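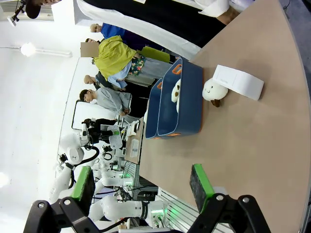
Fig. 1. Toy sorting, wrist view, with visitors.

This site uses cookies to remember your course login. Accept / Manage settings

Household Automation, Week 4 handout
Can a machine tidy up yet?
Noreen Minhas, Stirnden Evening College

Read this before Friday. Bring your own chore list, even if it's short.

The claim we keep hearing is that tidying is nearly solved. The brochure from Deteo, which you have in your packet, says its system "clears the living room so you don't have to." I'd like you to read that sentence slowly. Which living room? Who decided what was clutter? What happened to the charger under the couch?

Putting a toy in a bin is a pick and a place. Tidying is a pile of decisions with picks and places buried inside it. A demo that shows the first and talks about the second deserves a hard look, and this week is practice in giving it one.

1. What the table leaves out

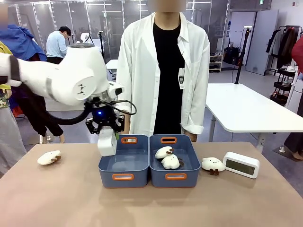 Success rates depend on where you draw the edges of the chore. Vendors like to draw them tight, around the part the arm is good at. With a tan tabletop, two open bins side by side and a few small plush toys, most of a real playroom has been removed before the arm moves at all. There's no rug, no lid, and no toy that is also somebody's pajamas. The gripper has a white block-shaped thing between its fingers, and that is a kind shape to hold. Soft toys are a fair test of grip, I'll grant that. They squash, and a hold that looks fine can slip. But a dropped plush costs nothing, so a drop rate measured on plush tells you little about mugs.

Ask of any figure you're given:
- How many tries, and were the failed ones kept?
- Who put the objects back between tries?
- Did anyone touch the table while the clock was running?

Deteo quotes 1000 picks without saying over how many days or with how many different objects. Until they say, treat it as a count of picks and leave it there.

2. The person at the table

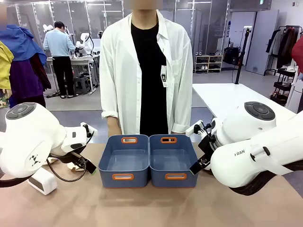 Labor doesn't vanish from a chore because an arm has been added to it. Some of it moves: setting out, resetting, watching, stepping in. When you look at a demo, find the people first and write down what each might be there for. A person in an open white shirt stands right behind two empty bins, between a pair of arms, and a second man is busy at a bench in the background with more arms on it. I can't tell you from a still what either one contributes to the result. A vendor can, and should be asked. If an attendant is needed the whole time, the honest comparison is with that same attendant tidying by hand.

Worked case. Vasiliauskas, in last January's reading, timed a parent clearing 20 toys in 40 seconds while on the phone. The Jevis home unit took some 12 minutes over the same set and needed help twice. You may say it will get faster. It may. Put a date on that and we'll check.

3. Sorting is harder than clearing

Two bins suggest two categories, and categories come from the household. Does the clock go with the toys? Does a flat white box on the table count as trash? A six-year-old has firm views here, and they change by bedtime. Be suspicious of any test where the right answer was settled in advance by the people selling the machine.

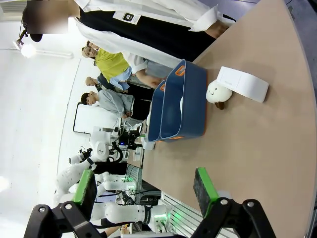 4. For Friday

Pick one chore you did this week. Write down every step, including the ones you did without thinking, and mark those you'd trust to a gripper with nobody in the room. One page, handwritten is fine. If you marked all of them, come prepared to defend it.

Stirnden Evening College | Contact the course office | Back to top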